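Using a swing-lid tabletop trash can

Set the can on a flat surface within easy reach. Fit the lid inside the rim and check that it tilts freely at a light touch. Crush foil and wrappers into a tight ball before disposal. Press one side of the lid inward, drop the ball through the gap, and release.

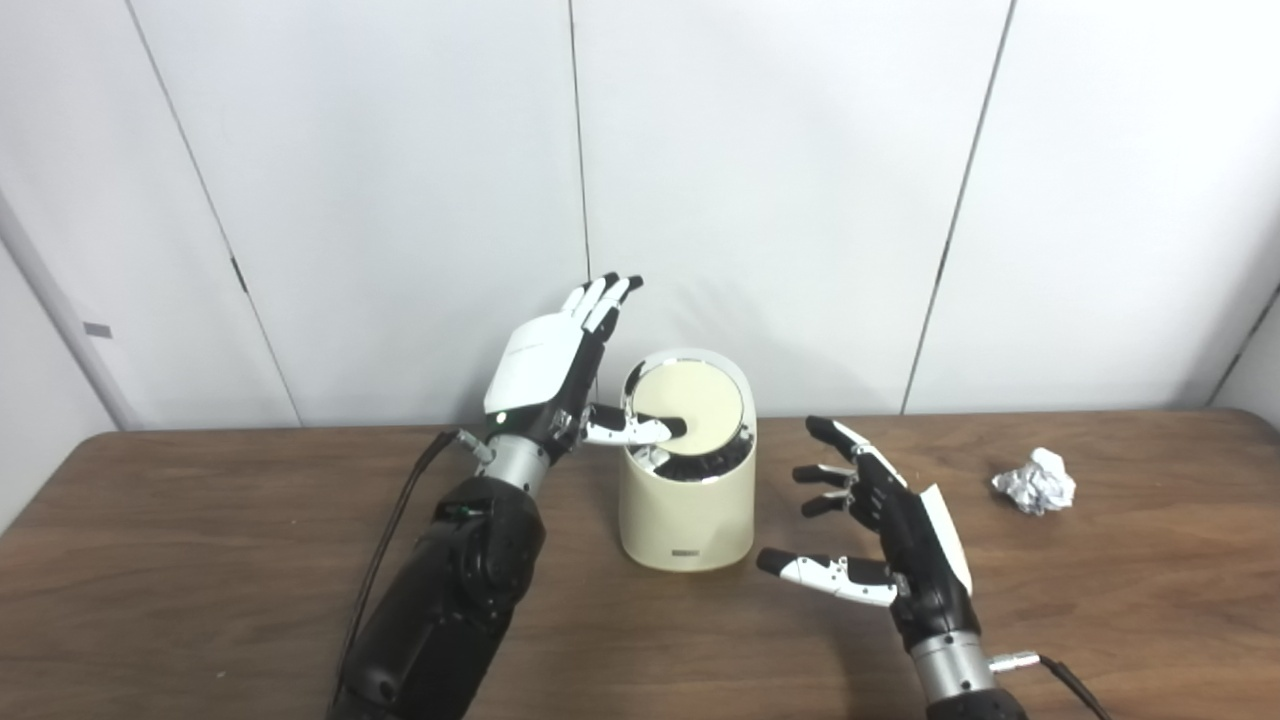 Yaqin Wei writes that foil balls wider than the gap jam the lid on her Serness can, and that she now tears large sheets in two first.

If the lid sticks, lift it out and wipe the pivots and the inside of the rim. Empty the can when it is almost full. Contents touching the underside of the lid will stop it from swinging. Wash the lid separately and dry it before refitting.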